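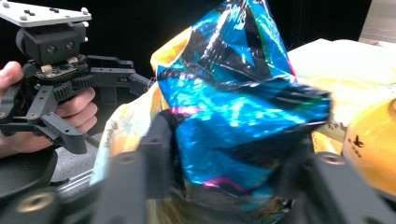 4.2 Recall of shelf position among regular shoppers

Participants in the Flostwood sample were good at telling us where things lived in their usual shop and poor at telling us what the things were called. Asked to name the crisps they bought most weeks, 21 of the 100 gave a colour instead of a brand, and several were put out when we asked for more. A shiny blue bag like the one in Figure 3 was, to its buyers, "the blue ones", and no amount of magenta or green on the foil moved them from this position. Torres coded such answers as correct in the pilot; Mykhailiuk did not, and the disagreement took up most of January.

Figure 3. Foil bag, mostly blue, with a yellow-orange strip along one edge.

The settled rule was to accept a colour if it picked out a single product on the shelf plan. This worked well in Flostwood and badly in Clerar, where the shop had rearranged its snack aisle between our two visits — a natural experiment we had not asked for. Shoppers there went on describing the old layout with great confidence. Their mean certainty score rose slightly, and we have no explanation for this that we would care to defend.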